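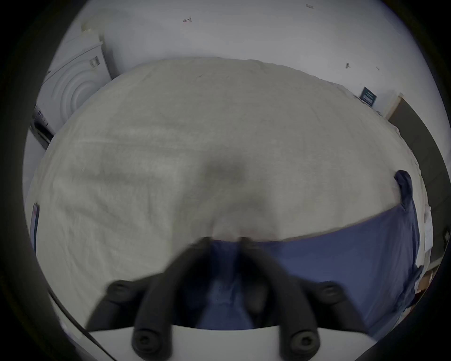
4.2 Demonstration of the textile tasks

The textile station was the last of the four stops on the October open day and the one at which visitors stayed longest. It was operated by two of the authors from mid-morning until late afternoon, with one break. Two tasks were shown: arranging a large piece of bedding, and folding a garment laid flat. Both used paired hand-held grippers, each with its own camera, and both were carried out on the same bed. The wide-angle view from the tool (Figure 3, first panel) gives a fair idea of what the policy has to work with in the bedding task. The dark blue fabric can be separated from the white sheet beneath it by colour alone, but at the right its corner is bunched into a narrow peak, and a corner in this state is a poor guide to where the true edge lies. We return to this in Section 4.4.

Visitors were admitted in groups of up to 18. Each group was given a short spoken introduction by Yi-an Lim, watched one bedding episode and one garment episode, and was then invited to ask questions while the operator reset the station. The introduction was revised after the second group. In its first form it began with the learning method, and most of the early questions showed that visitors had not understood why a person was moving the grippers at all. The revised form began with the operator's hands and left the learning method to the end. Questions after that point dealt mainly with the fabric.

The operators were Myung-ja Jeon and Tudur Hughes. Both had recorded bedding and garment episodes for the Trameo set before the open day, and neither was asked to work more slowly for the audience. Hughes nevertheless paused between grasp and lift more often than in his earlier recordings. We attribute this to his answering questions during the episode, a practice we had not ruled out beforehand and would not allow again if the data were intended for training.

4.3 Procedure

An episode in the bedding task began with the upper fabric dropped on the bed from standing height. The operator located a free edge, grasped it near the middle, shifted it toward the foot of the bed and then worked outward to the corners. No order was imposed on the corners. An episode ended when the operator spoke the closing word, which was picked up by the logging software (Sisteo) and stored as a marker.

The garment task began with a T-shirt spread face down. Folding followed a fixed sequence: one grasp on each side, a fold across the body, a flattening pass, and a second fold if the first was judged square. The judgment was left to the operator. During the flattening pass the grippers hold or press the garment at its edges, and the upper layer is smoothed before the lower one. It is common for the lower layer to stay creased at this stage, as it does in the second panel of Figure 3, where the shirt is folded roughly in half and a loose flap remains at the lower right corner.

Three kinds of event were logged by an observer seated to one side: a dropped grasp, a grasp that took more than one layer when one was intended, and a restart. The observer did not speak during an episode. Chang-ho Byun acted as observer in the morning and Tae-yang Byun in the afternoon, and both scored a shared set of recordings in the week before to settle differences in what each counted as a dropped grasp. The main difference concerned slow slippage. It was resolved by counting a grasp as dropped only when the fabric had left both fingers.

Time and event markers were written to the same file as the gripper streams. Synchronization between the two tools relied on a clapped start at the beginning of each session, checked against the Sisteo clock. The head view was recorded separately and aligned afterward by hand. 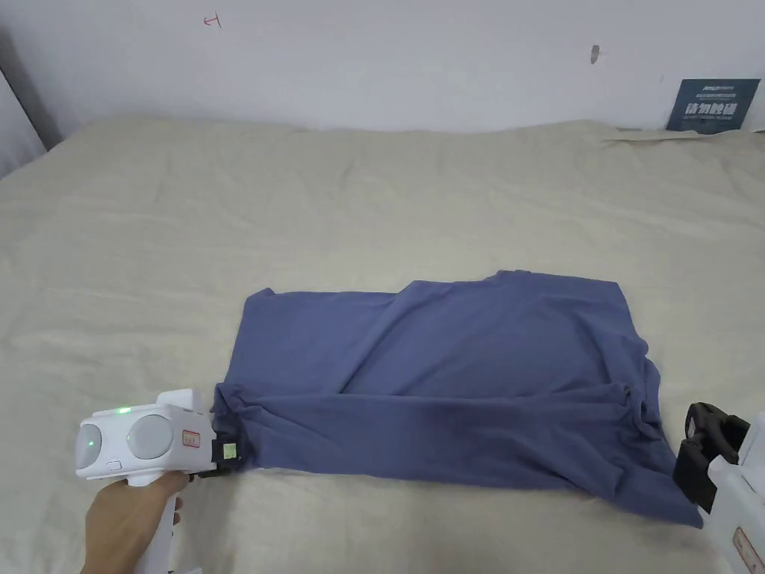

Figure 3. Bedding task from the gripper camera (first panel) and garment task from the head camera (second panel), open day.

4.4 Observations

The open-day recordings were kept apart from the main corpus. The Trameo set as used in Section 5 contains 2,702 episodes, of which 547 involve bedding, and none of these were recorded in front of visitors. The open-day material is used here only for the qualitative remarks that follow.

First, bunched corners were the most frequent cause of a restart in the bedding task. When a corner stood up from the bed, both operators tended to take hold of the raised part and pull, and the fold then travelled inward along the hem instead of opening. Jeon abandoned this approach during the morning and began to grasp lower down, beside the bunch, which cleared it in most cases. Hughes kept to the original approach. The two habits can be told apart easily in the gripper view and may be a useful label in later work.

Second, multi-layer grasps were more common in the garment task than we had expected from the training sessions. A T-shirt folded once presents two layers at nearly the same height, and from the tool the boundary between them is often hidden by the jaw. The head view shows the ridge where the layers meet along the top edge much more clearly. This supports the choice made in Section 3 to keep the head stream as an input at the folding stage, even though dropping it would have simplified the hardware considerably.

Third, the contrast between fabric and background affected the operators less than it affects the policy. The blue-grey shirt on its beige sheet and the dark blue bedding on white are both easy cases. Operators reported no added difficulty with a pale shirt in earlier sessions, whereas the baseline policy (Cho) failed on pale shirts often enough that we excluded them from the open day programme.

4.5 Visitor contact with the station

Visitors were asked to keep their hands off the station during and between episodes, and a sign reading 请勿触碰 ("please do not touch") was placed at the back of the bed against the wall. Several visitors asked to try the grippers. A spare pair was made available on a side table in the afternoon with a small towel for practice, and was not connected to the logging software.

Comments left on the paper forms were short. The most common request was to see the policy perform the same fold directly after the operator, which the schedule did not allow. A second, raised by visitors from the Gosura care home project, was for heavier bedding, including quilts. Our present grippers close on a quilt edge only when it has first been compressed by hand, and we have no bedding episodes in which this was done.

4.6 Limits of the demonstration

The station was set up to be watched, and the recordings reflect this. Episodes were chosen to fit the time available, the operators talked, and the lighting was kept even throughout. The number of restarts should therefore not be compared with the figures in Section 5. Wear on the finger coatings was also not controlled. The fingers had completed 3,000 closures in bench testing before the event and were replaced shortly after it.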